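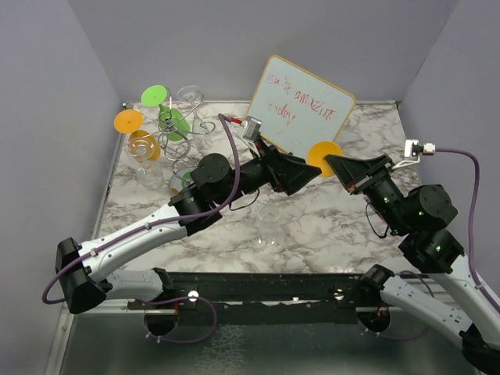

Issue 7

Clubs & Coaching > Out and About > Visits

A day at the Hilness indoor baseball open day

I've been meaning to get over to Hilness ever since they turned the old carpet warehouse into a baseball place, and when the open day came round on Wednesday, March 20, 2019 I finally ran out of excuses. I took the day off work, put my glove in a carrier bag (the proper bag has a split zip and I keep forgetting to sort it) and got the early bus with a flask of tea and a cheese roll that didn't make it past the second roundabout.

The building doesn't look like much from the road. You go down the side of a tyre fitter's, past the bins, and there's a blue door with a bell. Inside it opens right up, though! They've got four batting tunnels along the left, two pitching mounds at the far end and a big patch of turf in the middle where the under-twelves were already throwing to each other at half past nine. I have no idea how they'd got out of school and I didn't ask.

Tùng Đồng runs the coaching side and he gave the first talk, standing on an upturned ball bucket so those of us at the back could see him. I liked him straight away. He talks fast, he swears a bit and then looks round for the children, and he clearly loves the business end of it as much as the hitting. When they opened, he said, they had the tunnels rented out by the half hour and hardly anyone came back a second time. People would have a whack, enjoy it and vanish. So last August they scrapped most of the hourly slots and put on blocks of lessons with the same coach and the same small group every week. They've now got 133 members paying monthly, and there's a waiting list for the Saturday juniors.

He put the sums up on the wall as well, more than I'd have dared. The heating bill got a groan from the whole room. I wrote down what he charges for a winter block and then spilled tea on it, so if anybody else was there and has the number, do let me know.

After that we were let loose. I had a go in the tunnel with the Zundard machine, which is the one they keep for beginners, and I hit the first three very nicely and then missed what felt like everything for ten minutes. My hands were buzzing all the way home. The Ustar machine next door throws curveballs and there was a queue of teenagers for it, all pretending not to be nervous. One lad in a green hoodie got hold of one so cleanly that people clapped two tunnels down.

What I really went for was the arm care session, as I've got two pitchers at our club with sore elbows and a third who says he hasn't (he has). It was run on the turf with stretchy bands and some very light weighted balls, and it was much gentler than I'd expected. Most of it was about warming up for longer and throwing less hard on the days in between. They have every junior fill in a little card with how many throws they've made and how the arm feels out of five. One girl's card had got to 1,012 throws since Christmas and she was very proud of it. I've pinched the idea and printed some for our lot, on yellow card so they can't say they lost them.

Lunch was in the Cervantes café upstairs, where you can look down through the window on to the mounds. Chilli and a jacket potato, very decent, and they do a good strong coffee. I got talking to a couple who'd driven up to see if they could run something like it in a sports hall they only get for 2 evenings a week. I think they could, with nets on a rail and a bit of patience from whoever has the badminton slot before them. They were going to ask about the nets in the afternoon and I never found out how they got on.

A few grumbles. The parking is hopeless – come on the bus if you can. The afternoon talk on selling winter programmes was mostly slides, and the chap giving it read them out to us. It's also freezing by the far mounds, so bring a jumper even if it's sunny out.

But I'd go again. They're planning another open day in August, with the doors up and a barbecue out by the tyre place, and I've already put our club down for a minibus. If you fancy one of the spare seats, catch me at training, and please bring your own helmet.

Sign up for our newsletter and get each new issue by email. You can unsubscribe at any time.

Contact us | © 2019 All rights reserved | Back to top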